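Control Cabinets & Panel Building > Used gear
Thread: Skovano cabinet, is the door meter worth anything?

jandrade_89
Shop is offering me a used Skovano cabinet for 4,000. The seller keeps pointing at the door meter like it's a lab instrument. I'm not sold. Anyone trust these for more than a glance?
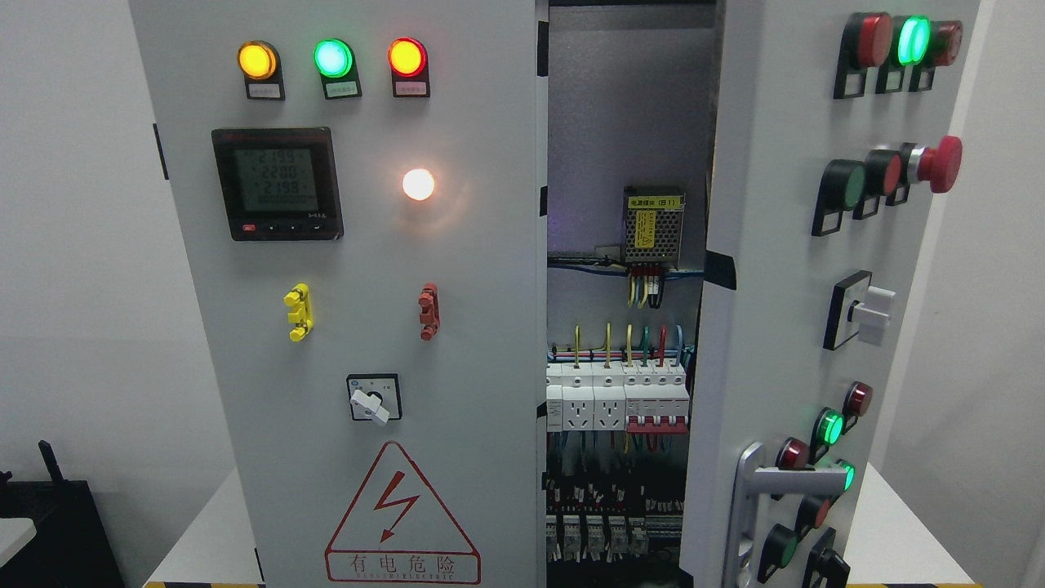 My main worry is balance across the phases, because the last cabinet I bought ran lopsided under load. The meter reads 219.9, 220.0 and 219.8 with a row of zeros after it, and all three pilot lamps on the door are lit. Pretty numbers. I'd still put my own clamp on it before paying.

Onishi_O
Pretty numbers at no load mean nothing. Put 30 amps on it and then talk. Also ask who did the wiring, because Skovano sold a lot of bare enclosures.
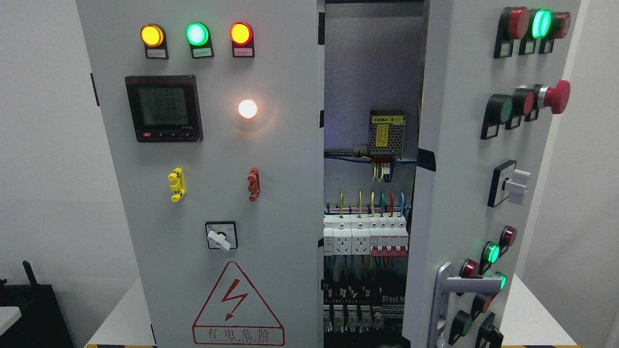

And get the drawings. If he can't produce drawings, knock 200 off and plan on tracing every wire yourself.

solange.m
Only 200? Tracing one of these cost me a whole August. I'd walk away.

jandrade_89
He says the drawings are "somewhere." I asked twice. He did offer to leave it powered up all afternoon so I can test it. 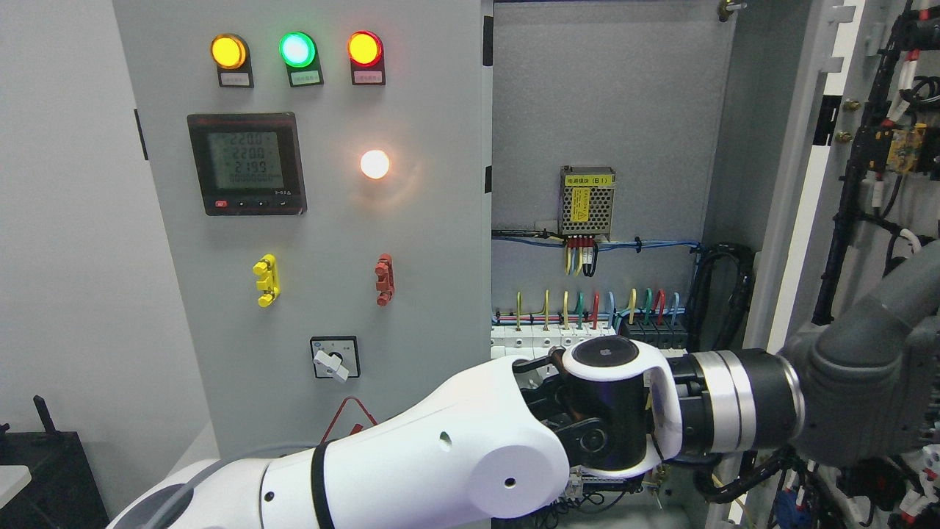 Gervásio T.
Disagree with Solange. A DIN rail layout isn't hard to trace if the ferrules are marked. Check that first. I paid more for a Bratby with worse documents and it's fine.

solange.m
Fine so far. Did you ever load test yours?

Gervásio T.
No, and I don't plan to.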